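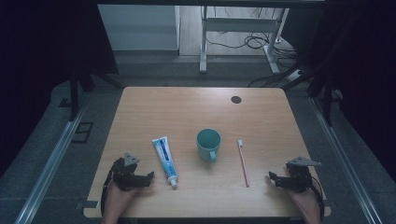
Toothpaste, a teal mug and a pink-handled toothbrush, all out on the table.

How to Set Up a Toothbrush Mug (and Keep It Nice)

I've tried fancy holders over the years, including a chrome thing from Otine that rusted at the screws, and I always come back to a plain old mug. It's heavy enough to stay put, it goes in the dishwasher, and you probably have a spare one at the back of the cupboard already!

Start by washing the mug in hot, soapy water and drying it well, right down into the bottom where the damp likes to hide. While it dries, wipe down the toothpaste tube (mine gets terribly sticky around the cap) and flatten it from the crimped end so everything moves toward the nozzle.

Rinse your brush under the tap for 30 seconds, give it a good shake, and stand it in the mug with the bristles up. The tube goes in beside it, cap down. If it tips the mug over, which a brand-new full tube sometimes will, just lay it flat next to the mug until you've used some of it.

Keep it to 2 brushes per mug so the heads don't touch. Tip out any water in the morning, and wash the mug once a week with the breakfast dishes.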